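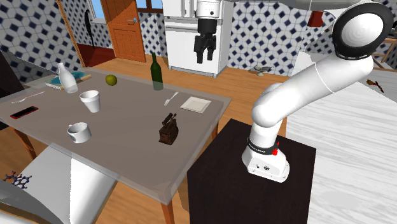 Fridge freezer keeps tripping the electrics, but only at night

Posted by Mateja Radonjić in Kitchen and Appliances
April 21, 2022
Viewed 1,421 times

Our fridge freezer has started tripping the main switch in the consumer unit. It first did it in February, then not again for weeks, and now it's most nights. We come down in the morning and everything on the sockets is off. I push the switch back up and it stays up all day.

The fridge is a Wivov, tall one, frost free, nine years old. It's on a socket behind the unit with nothing else plugged in next to it. I know it's the fridge because I left it unplugged for 2 nights (food went to my sister's) and there was no trip. Plugged it back in and it went the same night, some time after midnight going by the oven clock.

What I've done so far:
Pulled it out and hoovered the back.
Tried it on an extension lead from the hall socket. Still tripped.
Changed the fuse in the plug, although the old one hadn't blown.

It cools fine and isn't noisy. A repair man has quoted me 65 pounds just to come out. Is it worth it on a fridge this age, or should I put the money towards a new one? I've been looking at an Ikari but I don't want to buy it and then find out the wiring was the problem.

halfpint_les
3,126 posts

That sounds like the defrost heater to me. A frost free freezer has a heating element behind the back panel inside the freezer part. It comes on for a short while every so often to melt the ice off the coil, and the rest of the time it does nothing. When the element gets old the seal goes and damp gets in, so it leaks a bit of current to earth when it heats up. The RCD sees that and switches off. The compressor isn't involved, and that would explain why it keeps cold and sounds normal.

It may not be only at night either. On some models the defrost is set by how long the compressor has run and how often the door is opened, so it can fall at much the same time each day for a while and then drift.

The fuse wouldn't blow for this. A fuse goes when too much current is drawn, and an earth leak can be tiny.

Trying it on the hall socket was a sensible idea, but if the hall is on the same RCD as the kitchen it doesn't rule much out. Look in the consumer unit and see if there are two RCDs, and which sockets are on which. You can also get a trip from several appliances each leaking a little, with the fridge being the last straw. Washing machines and old kettles are the usual ones. Unplug those overnight (at the wall, not just switched off) and leave the fridge on. If it still trips, it's the fridge.

A repairer can test the heater with an insulation tester. An ordinary multimeter will often say it's fine when it isn't. The part for mine, a Halilović, was 28 pounds and fitting it took under an hour once the freezer had been emptied and defrosted. I would pay the call-out, but ask first whether the 65 comes off the bill if you go ahead.

Please don't be tempted to run it from a socket with no RCD.

Bramley Jo

Just get a new one. Nine years is good going. We had a Mulau that did this and the man charged us and then said it wasn't worth mending.

Mateja Radonjić

Thanks both. I looked and there are two RCDs, but the hall and kitchen are on the same one. The upstairs sockets are on the other. I'll unplug the washing machine, dishwasher and kettle tonight and leave the fridge where it is. The repair man says the call-out does come off the bill, so I've booked him for next week provisionally.

halfpint_les
3,126 posts

Good. Tell him it's an intermittent RCD trip when you ring to confirm, so he brings the right tester. And put a towel down when you defrost it.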